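Notebooks > Building fabric > Raketska Street wing > Footings, east side

Carried over from the last entry: the drawings for the east wall give the footing depth in two places and the figures do not agree. The plan sheet has the underside level with the boiler room floor. The section has it one step lower. Trial pit 5 was opened against the wall to settle this before the Setance contractor prices the drainage.

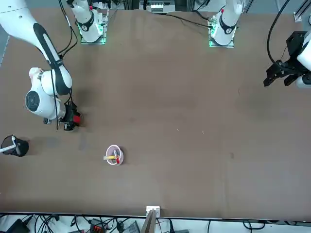

Purnetska, May

Pit 5, morning. Brick footing in four stepped courses on rubble set in lime. Underside of rubble 695 mm below the boiler room floor, read twice from the same datum. The section drawing is therefore the better source and the plan sheet should not be used for levels. No timber under the rubble. Ground below is stiff yellow clay with small stones, no standing water at 11:00.

Mortar from the second course crumbles under thumb pressure for the outer 32 mm and is sound behind that. Took one lump from the sound part. Crushed and sieved: mostly river sand, some unburnt lime, a little brick dust. The brick dust suggests the original mix and not the later repointing, which was cement throughout on the north side.

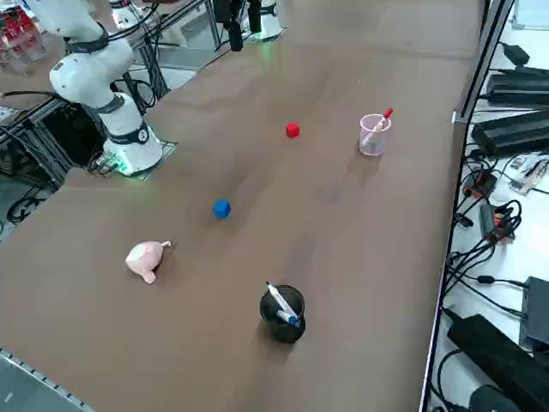
Brick color was compared in daylight and again indoors after brushing. The footing bricks are darker than the face bricks and less even, probably from the lower chambers of the kiln. None of them comes near the bright red of the little cube on the brown tabletop; the tabletop itself is the closer match, and the record sheet should say "brown" where it now says "red." Two bricks carry part of a stamp. I read it as Kruger, but the last letters are worn and the stamp book has to be checked.

Pit backfilled to the top of the rubble only. Boards over it until the level is checked from the street side.

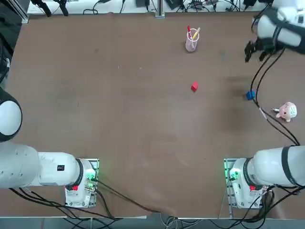
The section is being redrawn at 1:100 with the measured underside in place of the plan level. Old work stays in black and anything inferred is dashed. Measured levels go in red and doubtful joints in yellow, the same two colors as the marker and the pen standing in the pale pink cup. Yellow prints poorly on the large copier, so doubtful joints also get a question mark.

To do:
- stamp book, Kruger entries
- second mortar lump, north side, for comparison
- send corrected level to Setance
- pit 6 only if the street reading differs

Raketska Street wing notebook | Contact: building records room, Purnetska | Back to top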